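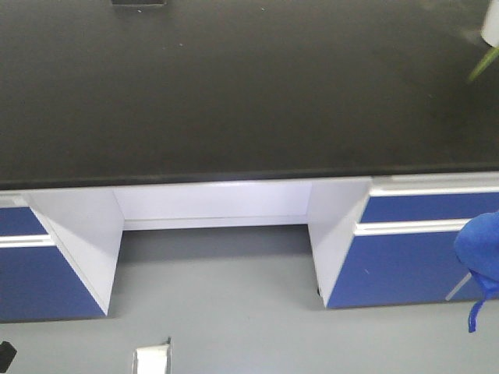

Soon-im Tak has spent most of the morning failing to put a plug in a wall, on purpose, in slightly different ways.

"That one was too good," she says, and marks the last attempt with a pencil cross. The plan for today asks for fumbles. A learner that has only ever watched success has no idea what to do when the pins catch the rim of a hole and slide off, and so Tak, who has a doctorate and a very steady hand, is being paid to be clumsy.

She works for Gurnus, a small outfit on the upper floor of a former seed merchant's in Sillach. The firm wants to sell a robot arm that can do the dull bits of a laboratory day: fetching, pouring, switching things on and off at the wall. Its learning system is called Ki, and it's fed almost entirely on examples. A person steers the arm through a job while the cameras and the joint sensors record the lot. Then the person does it again. Ki has now been shown 3,000 of these, and its appetite is undimmed.

I had imagined something grander. One had read the articles. What I found was a dark bench, a set of blue cupboards and a woman moving a pair of black fingers across a tabletop at the speed of a cautious snail. She steers with a second, smaller arm that sits by her elbow, and whatever her wrist does, the big one copies. It copies her sneezes too. There is a folder for those.
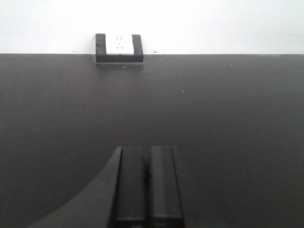 The trouble with a plug, Tak explains, is that people are hopeless at saying how they do it. You push, you feel it isn't right, you wiggle. Try writing down the wiggle. Her colleague Reijo Laaksonen did try, the winter before last, and got as far as 20 pages of rules before the arm met a socket set a finger's width lower than the one he'd written them for. It pressed on with great confidence and bent two of the pins.

"They were good pages," says Laaksonen, a little stiffly.

He now looks after what the firm calls the menu, a list of everything that ought to vary from one example to the next. Start the arm high, start it low. Come in from the left. Blinds up, blinds down. Left to themselves, people settle into habits, and Ki learns the habits along with the job. In November it picked up a small pause halfway to the wall, a sort of polite hesitation, and the whole office spent two days looking for a fault in the motors. Then somebody watched Tak at work and saw that she always stopped there to push up her glasses.

She wears contact lenses on recording days now. The pause is fading, though Laaksonen says he rather misses it.

A good session yields 900 examples in a week, of which a fair number will be thrown away. Sorting them is the other half of the job and nobody fights over it. Tak sits with a mug of barley tea and watches herself plug things in at double speed, deciding which attempts were honest failures and which were merely a person thinking about lunch. She keeps the first sort. The second, she says, teaches the machine to think about lunch.

Does it work? I was allowed to watch Ki take a turn by itself. It reached, dithered near the wall, touched the plate, backed off and tried again a hair to the right. On the third go the plug went in. I felt an absurd urge to clap. Tak was already writing something down, and it didn't look like praise.

"It went round the long way," she said. "I never showed it that."

Whether this is a bad sign depends on whom you ask. Laaksonen thinks it may be the first interesting thing Ki has done. Tak thinks it's a gap in the menu, and has added a line to it. The next stop is Ukent, where a teaching hospital has offered a room with older sockets, worse light and a door that opens on to a busy corridor. Everything learned in Sillach will have to be tested there, and a good part of it, they both expect, learned again.

Before that there are the afternoon's fumbles to get through. Tak stretched her fingers, took hold of the little arm and missed the socket by a whisker, beautifully.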